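Talks > Automation > Site visits

What I Learned at the Medve Open Day
Speaker notes, 20 minutes including questions

Opening. Wait for the latecomers. Thank Cledilmont for the room and the biscuits, in whichever order feels right on the day.

Say why I went. The invitation from Patascombe promised "the future of handling". I have been to the future of handling four times now and it has always had poor parking. Pause here. If no laugh, move on briskly.

Set the picture: brick wall, strip lights, a steel tray split into bins, an orange box in one of them. Someone in a black cap getting on with things at a workbench. The brochure had a glowing blue globe on the cover.

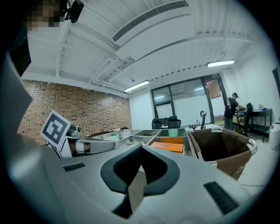

Numbers next, and keep them short. Medve told us they had logged 281 picks the week before we came, against a target of 800. I liked them for saying so. The last vendor I visited gave me a figure of 365 days' uptime for a machine that had been switched on in March.

Point to make: picking up a box is easy. Picking up a box next to a limp plastic bag is what the money goes on. Ask who in the room has a bag problem. (At Tredatell every hand went up, including the finance people.)

Do NOT get drawn into the jobs question yet. It has its own bit at the end.

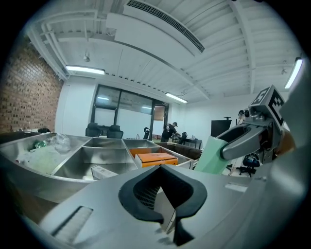 What to ask if you go on one of these visits:
- Who chose the objects, and can I swap one for something out of my pocket?
- What happens when it drops one? Ask to watch.
- How long did the setup take this morning?

I asked the third. The answer was "since seven", given with a brave face. We had arrived at eleven.

Jobs question. Read out the Patascombe paragraph, then say what I think, which is that our packing bench is safe until somebody sorts out the bags. Drop this if the packing team are in.

Questions. If there are none, ask myself the one about cost and look surprised by it.

Contact the talks desk | © Cledilmont | Back to top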